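How to Set Up a Hand-Held Gripper Demo for an Open Day

This page covers how we run the gripper table when visitors come through the Simdale workshop. It was first written up by Gangadharan Nadar after the July open day and has been changed a few times. It assumes you already know how to start the recording software and how to charge the grippers. If you don't, read the Grominix setup page first.

What the visitors do

Each visitor picks up the hand-held gripper, does one short task on the white table, and puts the gripper down. Then they walk over to the screens and look at what was recorded. A turn takes 6 minutes if the person running the table keeps things moving. Most people want a second try. Let them have it if the line is short.

What you need

One hand-held gripper with felt-like pads on both fingers
A spare set of pads and the small screwdriver
The white table, cleared
The white stand with the ring base
A cloth for the folding task
The desk computer, both monitors on
Sign-in sheet and two pens

Before the doors open

1. Clear the tabletop. Tools and packing go on the shelving or in a box on the floor. The stand can stay on the left side of the table. Leave the middle free so that people have room to move the gripper without bumping anything.

2. Wipe the table. The old scuffs and scratches won't come out and there is no point scrubbing at them. Don't use anything that leaves a shine, as the overhead lights will show up in the recording.

3. Look at the gripper before you turn it on. Open the fingers all the way and check that the pads are flat on the plates and that no corner has started to peel. Check the screws where the teal linkage meets the black parts. They loosen after a long day and you can feel it as a slight wobble at the fingertips.

4. Start a test recording with the fingers open over the table.

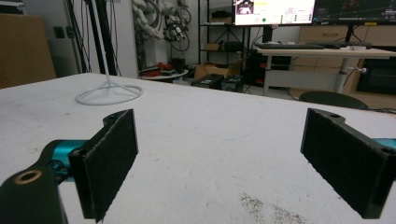 Let the test run for 13 seconds, then close and open the fingers twice. The plot on the second monitor should follow each move. If the lines stay flat, stop the recording, unplug the gripper, plug it back in and start over. Restarting the whole computer takes much longer and has never fixed anything that replugging didn't.

5. Save the test under the day's name and delete any older tests. Last time the visitor recordings were mixed in with the tests and Eifion Llewellyn spent a whole afternoon sorting them out.

6. Leave the robot arm switched off. It stays off for the hand-held part of the visit, even if people ask. The arm has its own time slot later on, with its own safety talk.

Running the table

Stand on the same side as the visitor, a step back. Show the task once yourself, slowly, and say out loud what you are doing. After that hand over the gripper and stop talking. People learn the squeeze faster when they are left alone with it.

Tell each visitor three things:

Squeeze gently. The fingers only need to hold the object.
Keep the gripper pointed at what you are working on, so that the camera sees it.
Finish with the fingers open.

That last one gets forgotten a lot. A recording that ends with the fingers closed can still be used, but it has to be trimmed by hand.

Start everyone on something small and stiff. A block or an empty box is fine. The Haddad group brought their own parts from the Gollham plant and those worked well too, once the oily ones had been cleaned. Move on to the cloth only when the person looks comfortable.

The cloth task

Cloth is harder and it is the part visitors remember. Drop the cloth on the left side of the table and leave it crumpled. Ask the visitor to take one edge, lift it clear of the table and lay it down flatter than it was. Don't ask for a neat fold. Adults who would fold a towel at home without looking will spend a long time on this and get annoyed with it.

A dark cloth is better than a white one on this table. White on white is hard to see in playback, especially on the small preview.

If the cloth gets pinched and won't let go, open the fingers fully and tilt the gripper a little to one side. Don't pull on it. The pads come away from the plates if you pull hard enough, and then you are out of action until the spare set is on.
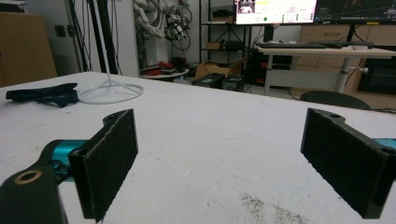
Between visitors, open the fingers and bring the gripper back over the middle of the table before you hand it on. Check the pads again every hour. Lint builds up on them once the cloth comes out, and a strip of packing tape pressed on and lifted off takes care of it.

At the screens

Have one person stay at the desk the whole time. Bring up the visitor's own recording and play it at normal speed, then play it again while pointing to the plot. Keep chairs pushed in so that a few people can stand there together. Food and drinks should stay away from the keyboards.

Questions that come up every time:

Does the robot copy me? Not from one recording. We use a large set of them. The July day gave us 230 and we kept 102 after checking.

Why is the gripper held by hand? It is quicker than driving the arm, and a new person can use it after one short lesson.

Can children use it? Yes, with an adult beside them. The grip is a bit wide for small hands — let them use both.

Closing down

Stop the recording software before you unplug the gripper. Copy the day's folder to the shared drive and wait for the copy to finish. Put the gripper on the charger with its fingers open. If you used the spare pads, write it on the parts list by the door so new ones can be ordered before the next visit.

Last changed 25/12/2021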